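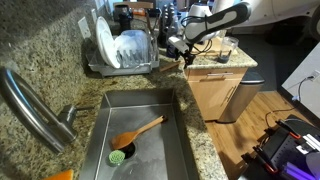 How to Wash a Wooden Spatula (Without the Ceremony)

Posted October 29, 2019 by Archana Kanaujia

I have read a lot of advice on wooden utensils, and most of it is trying to sell me a jar of something. Lemon halves, coarse salt, special wax, an overnight rest in a cool cupboard. I've owned the same spatula for 8 years and it has had none of that.

What you need

Dish soap
A scrubber -- the small round green kind is fine
A dish towel
A rack, or a jar to stand things in

Steps

1. Scrape off the food while it's still soft. If you let egg dry on, that's your own evening you're wasting.

2. Rinse under warm water. Lay the spatula flat on the bottom of the sink if it's a long one, and hold the handle with your free hand.

3. Put a drop of soap on the scrubber and go with the grain, both sides of the head, then the edge. People skip the edge. Do the first few inches of the handle too.

4. Rinse again and wipe it with the towel.

5. Stand it up with the head in the air until it's dry all the way through. Overnight is plenty.

What about soaking?

Don't. I left one in a full sink for 24 hours in January and it came out fuzzy and slightly bent. A sanding block took care of the fuzz. The bend is still there.

What about oil?

Maybe twice a year, if the wood looks pale and feels rough. Plain mineral oil, wiped on, left for a bit, wiped off. My friend Poonam Srivastava swears by a tin of Lidau wood balm and does hers every month. I borrowed it for one spatula and left the other alone, and I couldn't tell them apart by spring. She says I wasn't looking properly.

Granite counters

Park wet utensils in the sink or on the rack. I've seen claims that one damp spoon will ruin a stone counter, and I don't believe them, but oily ones can leave a mark if the sealer is worn.

When to throw it out

A crack deep enough to catch a fingernail, or a smell that survives two washes. Dark stains alone don't bother me.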